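### 3.2 Rehearsal attendance and retention

The second season began in November with 83 dancers, most of them adults who had returned to the studio after a long gap. Rehearsals were held at Skutico, a community dance space, and attendance was taken by the rehearsal director, Aparecida Cavalcanti. We counted a dancer as retained if she or he was still attending when the spring program opened. Dancers who moved to another group within the same studio were not counted as having left.

Over the season we logged 798 individual check-ins. Attendance fell in the weeks after the winter show and recovered once casting for the spring program was posted. Dancers with earlier training in drill or baton missed fewer rehearsals than those trained only in ballet — a difference we had not expected.

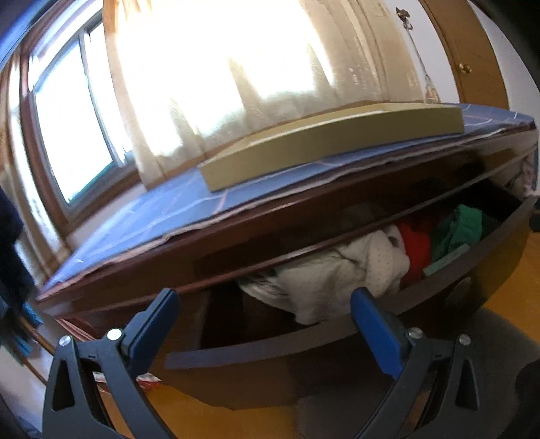
**Figure 4.** Dresser with the top drawer open and a blue sheet over the top.

**3.3 Interviews**

Interviews were carried out by Seixas and Bite and lasted between 20 and 40 minutes. Cost came up often. Several dancers said they would have quit if the costume fee had gone up again, and two had already borrowed shoes from other members. Family schedules were mentioned less than in the survey. One dancer, who had performed with the Riraler company in her twenties, described the weekly class as "the only evening I don't give away."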